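**Tirones al ejecutar chunks de acciones con la política nueva (Tralto 2, brazo de servos)**

---

**pixelmudo** escribió:

Abro hilo porque llevo dos semanas con esto y ya no sé dónde mirar.

Brazo impreso con servos de hobby, control por PWM desde el portátil, dos cámaras (una cenital y una frontal). Tralto como capa de ejecución, política entrenada con 268 episodios teleoperados. La tarea es coger el rollo blanco y dejarlo dentro de la taza.

El problema: cada 30 pasos, justo cuando se acaba un chunk y entra el siguiente, el brazo pega un tirón. A veces pequeño, a veces lo bastante fuerte como para que la pinza se pase del objeto. En el simulador no ocurre.

La vista cenital, tal como la recibe la política antes del recorte:
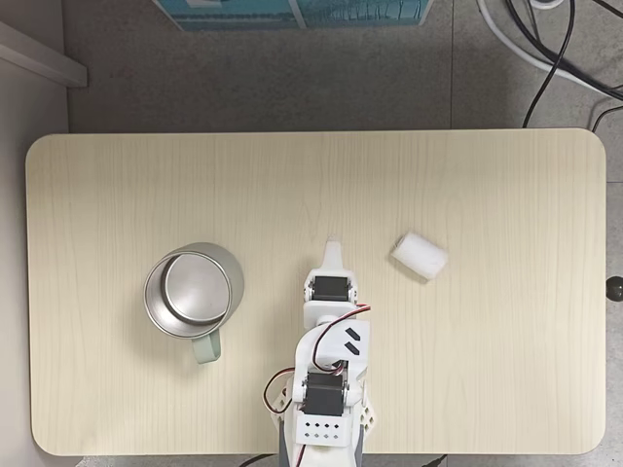 *Cámara cenital. La taza a la izquierda, el rollo a la derecha de la pinza.*

Configuración:

```yaml
executor: tralto
control_hz: 30
chunk_len: 30
replan: on_empty
smoothing: none
```

He probado a bajar la ganancia y solo consigo que vaya más lento con el mismo tirón.

---

**grep_y_gracias** escribió:

`replan: on_empty` es tu problema. Ejecutas el chunk hasta el final, paras, infieres, y el chunk nuevo empieza desde una predicción que no tiene por qué coincidir con la última consigna. ¿Cuánto tarda la inferencia?

---

**pixelmudo** escribió:

214 ms de media, medidos desde que llega la imagen hasta que sale el primer ángulo. Con picos de 300.

---

**grep_y_gracias** escribió:

Pues eso son seis o siete pasos a 30 Hz con el brazo quieto. Y encima la observación es de antes de la parada. Pon la inferencia en otro hilo, pídela con diez pasos de margen y mezcla el solape:

```yaml
replan: async
replan_margin: 10
smoothing: overlap_linear
overlap: 8
```

Con esto a mí se me quitó casi todo en un brazo bastante peor que el tuyo.

---

**norteadosur** escribió:

No estoy de acuerdo con que sea solo eso. La mezcla lineal tapa el escalón, pero si los dos chunks van por caminos distintos (uno rodea la taza por delante y otro por detrás) la media te lleva contra la taza. Yo empezaría por guardar consignas y ver si el salto es de un grado o de quince. Si es de quince, es la política, que duda entre dos modos, y el ejecutor no pinta nada.

Otra cosa: los servos de hobby no te devuelven posición. ¿Qué le estás pasando como estado propio?

---

**pixelmudo** escribió:

La última consigna enviada. Ya sé que no es la posición real.

---

**norteadosur** escribió:

Entonces peor. Cuando paras 214 ms el servo alcanza la consigna, pero en los datos de teleoperación siempre iba por detrás. La imagen que ve al replanificar no se parece a las del entrenamiento.

---

**tornillo_m3** escribió:

¿Habéis mirado la alimentación? Un servo que arranca de golpe tira la tensión abajo y los demás tiemblan. Yo perdí un mes culpando al planificador de Elwood y era la fuente.

---

**grep_y_gracias** escribió:

Si fuera alimentación no saldría clavado cada 30 pasos.

---

**tornillo_m3** escribió:

Saldría, si es justo ahí donde todos los servos se mueven a la vez desde parado. Un condensador cuesta poco y se descarta en cinco minutos.

---

**pixelmudo** escribió:

Hecho lo del condensador: igual. Gracias de todas formas.

He guardado las consignas de 12 intentos. Los saltos en la base y el hombro son de uno o dos grados. En la muñeca hay de todo, y cuatro veces pasa de diez grados. Las cuatro con la pinza en alto, todavía sin decidir la bajada. Adjunto la frontal.
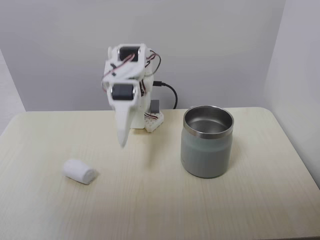 La percepción la tengo bastante descartada: el detector de Kahraman, que uso solo para registrar, da posiciones estables del objeto en los 12 intentos. Lo que sí me parece raro es la orientación. Desde la frontal el rollo queda a la izquierda, con la cara de la espiral hacia la derecha, y la taza en el otro lado, así que para entrarle la muñeca puede girar en un sentido o en el otro y las dos agarradas valen. Revisando los episodios, he teleoperado de las dos maneras sin darme cuenta.

---

**norteadosur** escribió:

Ahí lo tienes. Dos modos en los datos y ninguna información para mantenerse en uno al cambiar de chunk. Filtra los episodios y quédate con un solo sentido de giro.

---

**grep_y_gracias** escribió:

O no tires datos y condiciona el chunk nuevo con las acciones del anterior que ya están comprometidas. En la rama de desarrollo de Tralto está como `prefix_condition`. Con inferencia asíncrona tienes los diez primeros pasos fijos y la política solo completa el resto.

---

**norteadosur** escribió:

Eso funciona si se entrenó con prefijo. Si no, lo ignora o hace cosas raras. Lo probé con un modelo ya entrenado y salió peor que sin nada.

---

**grep_y_gracias** escribió:

A mí me funcionó sin reentrenar, pero era difusión. ¿La tuya qué es, pixelmudo?

---

**pixelmudo** escribió:

Transformer con regresión directa, así que me temo que sin reentrenar no.

Resultado de hoy, solo con `async` y solape de 8: los tirones de base y hombro han desaparecido. En la muñeca sigue habiendo un cambio de sentido de vez en cuando, ahora más suave, pero el brazo se queda un momento a medio giro y baja torcido. Lo que decía norteadosur de la media.

Voy a separar los episodios por sentido de giro y reentrenar con el grupo grande. Lo etiqueto con el script de Drosteck, que ya lee los ángulos del registro.

---

**tornillo_m3** escribió:

Deja el condensador puesto, que mal no hace.

---

**cuaternion_triste** escribió:

Una pregunta, que estoy igual pero a 50 Hz: ¿el margen de replanificación lo pones según la media de inferencia o según el pico?

---

**grep_y_gracias** escribió:

Según el pico. Con picos de 300 ms a 30 Hz son nueve pasos, de ahí el diez. A 50 Hz serían 15, pon 16 o 17. Y registra las veces que la cola se vacía, Tralto saca un aviso pero solo con el nivel de log en debug.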